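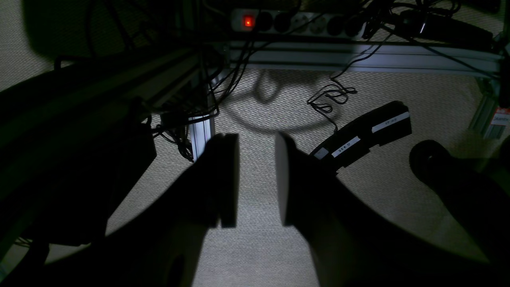 Figure 2. Light on a beige carpet, fading into shadow towards the edges.

4.2 Lamps and the living room floor

I went into the Estville interviews expecting people to talk about bulbs. What I got was floors. Of the 100 households that kept a lighting diary for me in November, most wrote at least once about where the light landed, and carpets came up far more than walls or ceilings. People with pale carpets tended to leave the main light off and make do with one lamp — "the floor does the rest", as one diary put it. I had no question about flooring on the first form at all, so I added one and went back to everybody (my thanks to Halyna Lysenko for the extra phone calls).
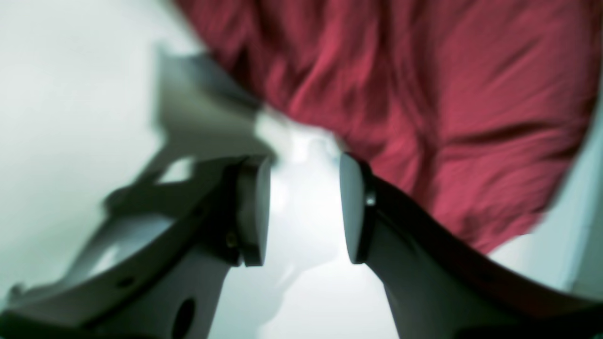 Tamara Pavliuk told me she thought I was mixing up two things, colour and habit. Her mother had dark brown carpet for years and still sat by one lamp, and in her view people copy whatever they grew up with.

She may well be right, and I can't rule it out from the diaries. The second form did ask about childhood homes, but the answers were short and a fair few were blank.
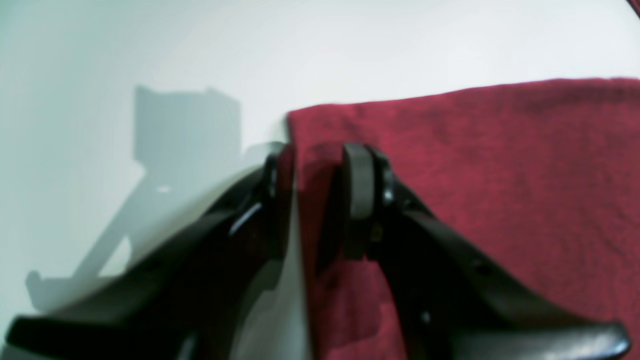
What I can say is that the households who had changed their carpet in the past 2 years also wrote about moving a lamp, usually within the first few weeks. That's a small group and I wouldn't lean on it too hard. I come back to them in section 5, along with the tenants, who mostly couldn't change either.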